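How do you teach a robot to tidy up?

Posted 29 April 2018 in Robots and Gadgets

Have you ever tried to teach a little brother or sister to tie their shoelaces? You can explain it all day long. Make a loop, go around, pull it through. They just stare at you. Then you take hold of their hands, do it together a few times, and off they go.

Robots are a bit like that, and I love it! My name is Ivone Sampaio and I get to write about robots for kids, so I spend a lot of time thinking about how a machine with no mum, no dad and no kindergarten teacher learns to do anything at all.

The old way was to write instructions. Somebody sat at a computer and typed out every single move. Lift the arm this far. Turn the wrist that far. Close the fingers. It works really well in a factory, where the same part turns up in the same spot all day long. But think about your bedroom. Is your left sock ever in the same spot two days running? Mine never was. If you had to write a rule for every place a sock could be, you'd still be typing when you were a grandparent.

So people came up with another idea. Show the robot what to do, and let it remember.

Way number one: take it by the hand

Some robot arms have a special setting where the motors go soft, so a person can push the arm wherever they like. You grab it near the wrist and move it through the job. Reach out, go down, close, lift up. All that time the robot is keeping track of how much each of its joints is bent. (Your body does this too. Shut your eyes and touch your nose. You didn't need to look, did you? Your brain already knows where your arm is.)

The first time I tried it was at a robot club in Skistton, and I was terrible. The arm was heavier than I expected and I kept bumping my own knee with it. I was trying to get it to put a tennis ball in a bowl. The ball went everywhere except the bowl, and the robot faithfully remembered every one of my wobbles!

Way number two: be the puppeteer

The other way is remote control. The grown-up word for it is teleoperation, and "tele" just means "far", the same as in telephone. You stand a little way off and move your own arms, or work a pair of handles, and the robot copies you. Some people wear gloves with sensors in them, so when they wiggle a finger the robot wiggles one too. Others wear goggles and look out through the robot's cameras, which feels very strange for the first few minutes. You look down expecting your own hand and there's a robot hand where it should be.

Everyday furniture and household things are great for practising on, too. A robot that's going to help out in a home has to learn how to get its hand close to things without whacking them. 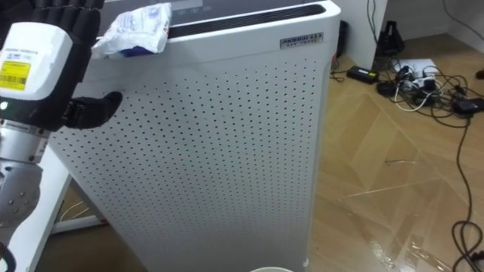 Filali wrote in to say that going slowly is the hardest part. "I had a go with the gloves at my cousin's school and I kept rushing. The robot hand was always a tiny bit behind me, so I'd get there and stop and it would still be coming. You have to wait for it. Also my arms got really tired and I want to know if the robot's arms get tired!"

Great question, Filali. Robot arms don't get tired the way ours do, but their motors can get hot if they hold something heavy for too long, and then they need a rest to cool down. So sort of!

And you're spot on about the waiting. That tiny gap is called lag. Your movement has to be measured, turned into numbers, sent down a wire or through the air, and turned back into movement at the other end. You might have noticed lag in a video call, when you tell a joke and your nan laughs a bit late.

Why once isn't enough

Now for the bit that surprised me most. Showing a robot something one time hardly teaches it anything.

Let's say I show it how to carry a bucket, just once. It might learn "buckets live exactly there". Move the bucket over by the width of your hand and the robot closes its fingers on thin air. So you show it again with the bucket a bit to the left. Then a bit to the right, then turned around so the handle is facing the other way. A group I've been following, called Altow, did one pick-up job 81 times before their robot could manage it by itself. Imagine picking up the same thing 81 times! I'd want a biscuit after 16.
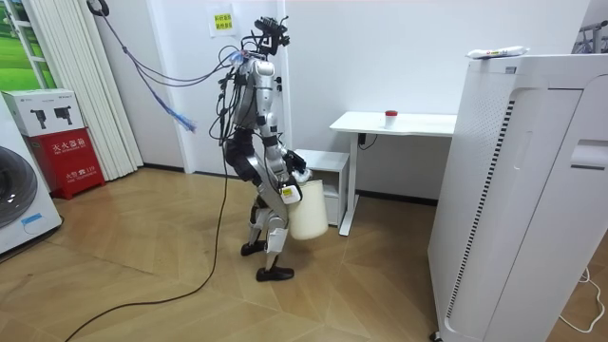

Each of those goes is called a demonstration, and the computer looks through all of them for the parts that stay the same. The hand always slows down before it touches something. The fingers always close before the arm lifts. Those are the important bits, so it hangs on to them. The wobbles are different every time, so they mostly get smoothed out (lucky for me and my tennis ball).

Mistakes can be handy as well. If you nearly drop something and then catch it again, the robot can learn how to save a near-miss. My favourite people to watch are the ones who don't get cross when it goes wrong. They sort it out and have another go.

Try it at home

You don't need a robot for this one, just two people, a scarf and a plastic cup.

One person is the robot. Put the scarf over the robot's eyes. The other person is the teacher and gently moves the robot's arm to the cup, helps the fingers close, and moves it to the other side of the table. No talking! Do that three times. Now the robot tries alone.

Once your robot has got the colour back in their cheeks from all the giggling, slide the cup 40 centimetres along the table without telling them, and see what happens. Then swap.

If you try it, write and tell me how your robot went. Next time I'll be answering your questions about how robots keep their balance, and there's already one from a class in Grokivwood about whether a robot could learn to skate.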